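Teaching the arm by hand vs. driving it remotely (long, sorry)

rsengar
Posted Monday, February 14, 2022

Hi all, Ravindra Sengar here, I mostly lurk. Since January I've been collecting demonstrations in our simulated cell, the one with the perforated board and the row of stations down the right side. I drive the arm with a hand controller and the Skema plugin records everything. My trouble is the last little bit, when the gripper comes straight down. I slow to a crawl, wobble, and the recording is full of my dithering!

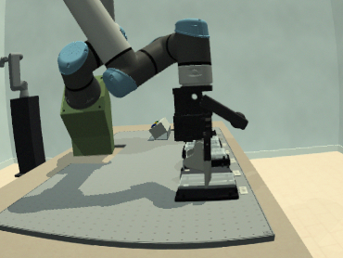
Coming down over the near end of the row, sim view.

Would I be better off guiding a real arm by hand and copying the motion over?

tullyfan
Oh, I feel this one. Hand guiding, every time. You can feel when the part wants to go in, and you'll never get that from a stick. I did 100 demos that way and my wrists complained, but they were lovely and smooth.

grornon_pat
Have to disagree with my friend above (fondly). When you guide by hand your own arm is in the way of the cameras, and the robot learns from pictures with you in them. Stay remote, drop the speed scale to a third, and trim the pauses afterward.

rsengar
Thank you both, this is so helpful. I should have said that I only look from one view while I drive, and I think that's half my problem. From higher up the spacing is much easier to judge.

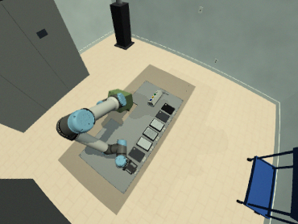

So last night I tried flipping between the two views on the way down, and it felt calmer, though I did overshoot 2 of my first 3 tries.

tullyfan
Fine, two views helps, I'll give you that. I still say you'd want to feel it.

grornon_pat
Keep the overshoots if you recover from them! Those are worth having in the set.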